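Jobs > Beauty & Body Art > Seasonal

Search listings Keyword or town Go

2 min read

Face and body painters wanted – Tallari fall season

Dandadora needs six painters for the Tallari street parade and the two weekends after it. Start in November. Paid work, not exposure.

What you'd be doing: full-arm and shoulder designs on dancers, cheek and forehead work on the kids' groups, touch-ups between sets. Water-based paint only. Patterns come from our own book but there's room for your hand in it – last year's vine collars were a painter's idea and we kept them.

Pay is 471 a weekend, lunch included. Travel paid if you're coming from outside Tallari. Expect long mornings, first dancer in the chair at 5:30.

You need:
– two seasons of paid painting, festivals or theater
– steady linework at speed, a full arm in 25 minutes
– own brushes and sponges (we supply paint)
– clean habits. Fresh sponge per person, no exceptions
– OK with standing all day

Nice to have: some stencil cutting, a bit of Spanish, experiance with sensitive skin.

To apply send five pictures of finished work on real skin, no practice boards please, plus a line or two on where you've painted. Drop them at the Dandadora desk, 889 Roman Street, or mail to the same adress, attn. Teodor Husar. Applications close Saturday, September 19, 2026. Trial day for shortlisted people the week after, paid.
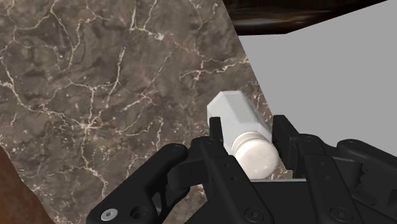

White container on marble, computer render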